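The Desk in Room 46

Lilibeth Dumlao had worked at the Corrigan office for 5 years when they told her it was closing. Everyone would move to Astambridge in March, or they would not move at all. She had until Sunday to decide.

She stayed late on Friday and cleared her drawers. There was a stapler, a bus map, and a birthday card signed by people who had already left. At the back of the bottom drawer she found an envelope addressed to Rogelio Sebastian, who had sat there before her. It had never been opened. 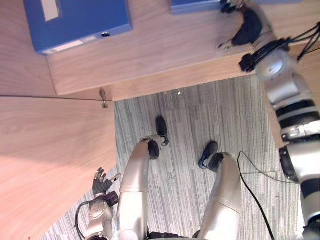
Photo: Edgardo Catacutan

She knew Rogelio a little. He had trained her for two weeks and then gone back to Idberg to look after his mother. She still had his number. She called it from the stairs.

"What does it say on the front?" he asked.

"Just your name. It's Hina's writing."

He was quiet for a while. Hina Usmani had run the mail room – she had married a man from Rurkivberg and moved there the same winter he left.

"Do you want me to open it?" Lilibeth said.

"No. Can you mail it?"

She wrote down his address on the back of the bus map. It was 263 miles to Idberg, and the last pickup was at six. She put on her coat and walked to the post office, and stood in line behind a man with a lot of parcels.

On the bus home she called her sister and said she would not be going to Astambridge. Her sister asked what she would do for money.

"I don't know yet," Lilibeth said. "What are you making for dinner?"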